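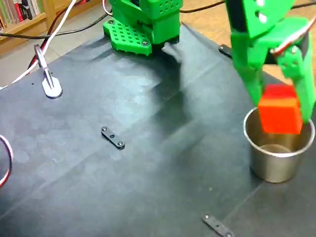

Cube and cup, upstairs at Vedance, with the lower part of the cube already below the rim.

I should say at the start that I went to the Vedance open day for the ceramics and came away with most of my notes about a steel cup. I did look at the ceramics. They were very good, and a bowl I liked cost more than my coat.

Vedance is the old carpet warehouse behind the station, split into studios and workshops over three floors and joined together by a staircase that was clearly designed for people carrying carpets downwards only. Once a year, in November, they unlock everything and let the public wander about touching things. There are 200 stickers at the front desk, each with a number, and you wear yours so that they know when the building is full. I was given mine at ten past eleven by Benedicta Owusu, who runs the place, and who asked me to put it somewhere visible and then looked at my scarf with some doubt.

The ground floor is the loud one. Sanix have the long unit on the left and do metal polishing for other people, mostly taps and handles, and there was a rack of door furniture at various stages between grim and gorgeous. I asked how long a handle takes. The answer depended on the handle, the wheel, the compound and the customer, and took longer than I imagine the handle would. I've been given a sample disc with four finishes on it and have been carrying it about ever since, like a very dull medal.

Brushed finish is the one to have, if you're asking. Mirror polish shows every fingerprint and makes the kitchen look back at you. I hadn't thought about any of this before and now can't walk past a kettle.

On to the first floor: two potters, a bookbinder, a locked door with a bicycle leaning on it, and Dika, who make trays. The trays are bent ply with a lipped edge and come in one size, because that is the size of the press. I admire a product range settled by the equipment. Italo Serra let visitors clamp one and pull the lever, and a queue of adults formed behind one small boy, all pretending to be with him.

Tea was also on the first floor. The urn holds a great deal and pours it all at the same speed, which is fast. Cake was by donation, and the lemon one had gone before noon. I had a flapjack with the structural qualities of the staircase.

So, the second floor. It's the quiet one, with the best windows and the fewest visitors, a good half of the stickers having given up at the tea. It was here that I found the table with the cup on it and stayed far longer than I'd intended. 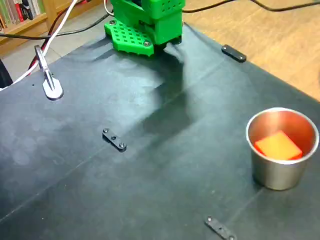 Short steel cup on the black mat. Note the clamping strips.

I want to talk about the cup. It's short and plain, straight up and down with a rolled lip, in stainless steel with a brushed finish (I held my disc up against the general idea of it and was pleased with myself). There's no handle, and it has the air of something that has been in a catering cupboard since before the catering. I own three like it and couldn't tell you where a single one came from. They hold pencils, they hold egg whites, one holds the other two.

The thing that goes in it is a red cube with softened edges, small enough for the cup, and so very red that the inside of the steel turns reddish orange when the two get near each other. I've paid for light fittings that did less. Put anything bright in a metal cup and you get a warm glow on the wall of it, and I'd recommend trying this at home with a satsuma before spending money on lamps.

Then there's the mat. Black, slightly glossy, rubbery to look at, and big enough to take up most of the tabletop. It's been creased and it has round marks on it, from water or dust, the sort every table gets once it has a cup to look after. It's held down with short flat bars with round screw heads, set at a slant. I liked them enormously. My own approach to a mat that won't lie flat is to put a dictionary on each corner and stop using the table.

Dayana Arellano, who has the studio next door and makes lampshades, came in for a look while I was bent over one of these bars. She was of the view that any surface you work on every day should be black, so that you can find what you've dropped. I said mine was white. She asked what I did when I dropped something white and I said I bought another one.

We then had a fairly serious conversation about dust. A dark surface shows every speck, she pointed out, so you either clean it constantly or make peace with it, and she'd made peace in her first winter. The windows up there don't help. In low sun you can see everything that has ever settled on anything. 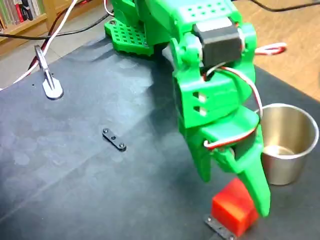
Can you get up to the second floor without using the stairs?

There is a goods lift at the back of the building, and the front desk will send somebody round with you to work the gate. Ask when you collect your sticker, as it's slow and there is only the one. The ground and first floors are both step-free once you're on them, but the second has a raised threshold at the far end, by the lampshades.

I came back to the second floor after lunch, having failed to find lunch. There is a café marked on the leaflet, and it is real, but it's in the next street and was shut. The leaflet in general is a hopeful document. It shows a roof garden, which is a door you're asked not to open, and it gives the floor area as 4,000 square feet without saying which floor. Delphine Nakamura drew the map on the back and was selling prints of it near the entrance; the print is much nicer than the building and I bought one.

The afternoon talk was in the big room at half past two. Aba Amoah spoke about Addo, the repair library she set up two doors along, where you can borrow a sewing machine, a wallpaper steamer or a set of clamps for £2 a week. They have 2,000 things on the shelves now. The most borrowed is a carpet cleaner. The least is a fondue set, which has gone out once and came back the same evening, and she has kept the form. I could have listened to another hour on what people return things with in them. There was a question from the back about insurance and several people put their coats on.

I asked her afterwards what makes a good lending object and she said it should be hard to break, easy to wipe and obvious if any of it is missing. I thought of the table upstairs. A cup and a cube pass on all counts. You'd need to be very careless to return half a cube.

That's partly why I went up a third time. The other part was that the polishing downstairs had started again. The light had moved on a bit and the second floor had emptied out to one man asleep on a window seat with sticker 31 on his lapel. I took a last look at my two favourite exhibits and tried to work out what I found so restful about them. Most of the building was full of objects asking to be bought, or at least to be agreed with. A red cube wants very little from you.

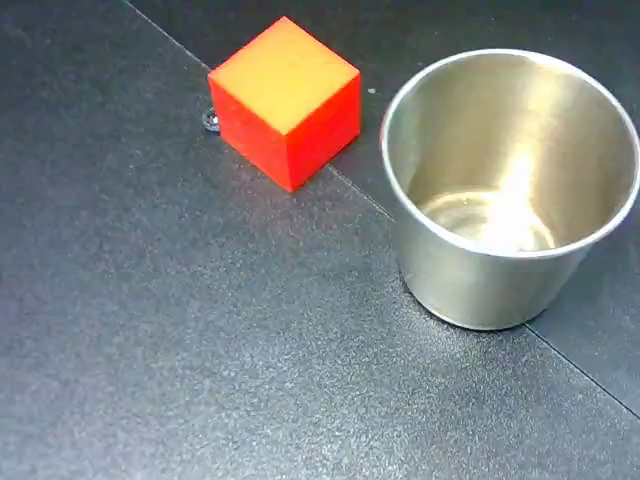 Cube and cup with a bit of room between them. The seam runs under the back of the cube.

Notes for anybody going next year. Get there before noon if you care about lemon cake. Take cash for the trays and a bag for the trays, since the one size is slightly larger than every bag in common use. Start at the top and work down, which I didn't, and which would have spared my knees and also let me hear the bookbinder, who does her demonstration once at half past eleven and then, reasonably, stops. She was packing up her thread when I reached her and gave me a needle threader by way of apology.

Skip the leaflet's suggested route. It takes you through the loading bay.

If you want the potters to yourself, go during the talk. If you want Sanix to yourself, stand near the wheel. The locked door with the bicycle was still locked when I left, though the bicycle had gone.

I got home a bit after five and took my three steel cups out of the cupboard. Two of them have a rolled lip and the third has a plain one, which I'd never noticed in what must be ten years of keeping pencils in it. It has gone to the back. The tray is on the worktop, holding the disc, the needle threader and the sticker, which came off the scarf in the end and brought some of the scarf with it.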